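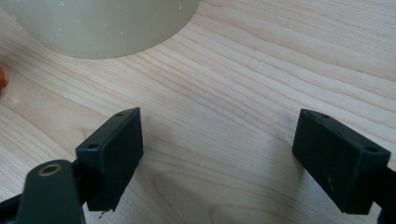
Category: Makers & Workshops

02/09/2023 | By Zlata Maksymiv

Grornau shared workshop releases plans for Jarka hand-held gripper

GRORNAU — Members of the Stakholm shared workshop have released the full plans for Jarka, a two-finger gripper that is held in the hand and can be built at home with ordinary tools. The plans are free to download and include a parts list, print files and a 38-page build guide.

Jarka has two rectangular finger pads that face each other, carried on linkage arms. Brass bushings are used at the pivots. Each pad is held on with screws, so a worn one can be swapped without taking the rest of the tool apart.

Work on the design began in June. The group went through seven versions of the linkage before settling on the current one. Most of the changes had to do with play in the joints — early arms had plain holes that wore oval after a few evenings of use.

"We wanted something a person could put together on a kitchen table over a weekend," said Zlata Maksymiv, who leads the build group. "The first one took me 14 hours. The second was a lot faster."

Parts for one gripper cost about $293, including fasteners. Printed parts can be ordered through Gillies, the workshop's print desk, by builders who do not have a printer.

Contact: Stakholm Workshop press desk, Grornau | © 2023 Stakholm Workshop | Back to top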